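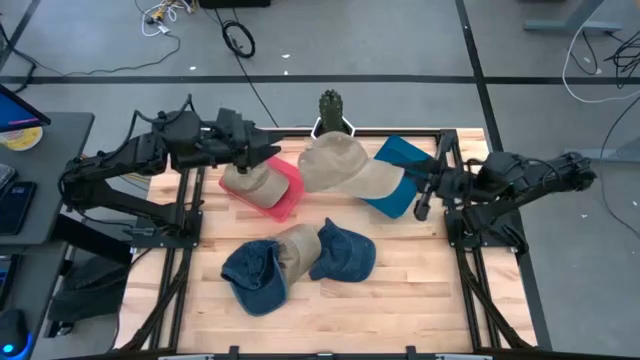
Figure 1. The two-arm table at the Zavgate open day, with caps and upside-down bins.

Report on the visit to the Zavgate open day

1. Purpose of the visit

Our course asks every group to visit one place where automation is developed and to write what was learned. We chose the open day of Zavgate in August. The program had several stations, and our group stayed longest at the one called Custulen, where two robot arms handle baseball caps.

2. The demonstration

The arms are fixed on opposite sides of a wooden table, so they face each other. The work is to bring caps to plastic bins which stand upside down and serve as supports. In Figure 1 the left gripper is on a tan cap on top of the pink-red bin, and the right gripper holds another tan cap by the brim near the blue one. Three more caps, two of them dark blue, lie together in front.

Before the visit I believed that a cap is an easy object. The guide explained to us that soft things are difficult for a gripper, as the shape changes a little each time when they are touched. The brim is stiffer than the crown, and therefore it is often the better place to grip. Caps that lie one over the other are harder again.

3. What we were told about the training

The team recorded 400 runs with caps before the open day. From these, 211 used both arms in the same run and the others used one arm only. A further 132 were recorded and then removed, mostly for the reason that a cap fell to the floor. I was surprised that so much work is thrown away, but the guide said it is normal at this stage.

4. Questions from our group

We asked if the arms can hit each other. The answer was that the software keeps a distance between them, and a person can stop both at any time. We asked also about speed. It is kept low for visitors.

5. My remarks

The talk in the Lefèvre room was too short for the second half, and the slides on Jistlow, the planning software, went by quickly. I would like to read more about it for the final project. I also did not write down how heavy an object each arm can lift, and I will ask for this by email.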